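Plistby Help Desk
Ticket: clear cosmetics organiser, drawer and lid trouble
Status: open, waiting on customer

First message, 9:40 am

Hi there! I bought the tall clear Prevero makeup case from you in November and mostly I love it (finally, my counter has a colour scheme other than "spilled bronzer"). But the bottom drawer has started sticking, and the top won't sit flush when I load it up. I paid extra for the anti-slip feet and they seem fine, so I don't think it's a levelling thing. Is there a trick to it, or do I need a new part?

Reply from support, 11:15 am

Thanks for writing in! Could you tell us what you keep in each section? The drawer is rated for 700 grams, so a heavy load can make it drag.

Second message, 1:05 pm

No way I'm near 700 grams, I weighed the lot on my kitchen scale and got 100. The two printed packets go in the middle, and there's a little orange-brown thing in the narrow level that I keep forgetting about. My palettes are out on the table at the moment, the square one with the four brown and taupe shades and the multicoloured one, along with the slim beige box. I had a go with all of them in the drawer last night and it jammed halfway, grrr.

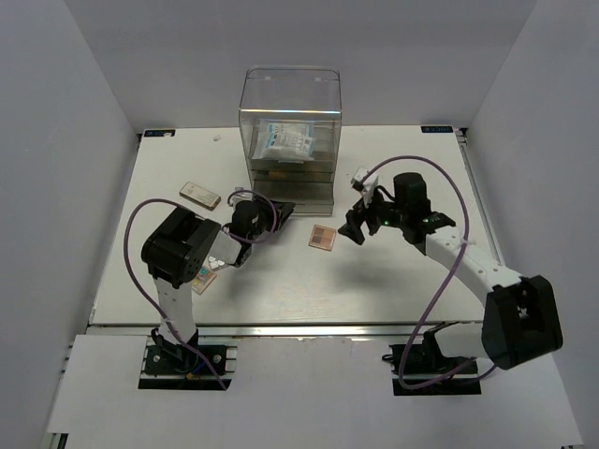

Steps tried so far

1. Wiped the runners with a damp cloth and let them dry overnight. Bit smoother for a day, then back to sticking.

2. Took out the palettes and the beige box. Drawer slides better but still catches on the right.

3. Laid the packets flat before closing the top. It shut properly! Then I stood them up again and it popped open, so I guess that's my answer on the lid.

4. Rubbed a bit of Plulodlow wax on the right runner. Too soon to say, will report back after the weekend.

If the wax doesn't do it, could you please send a replacement drawer? Order line 16 on my receipt. Happy to pay postage.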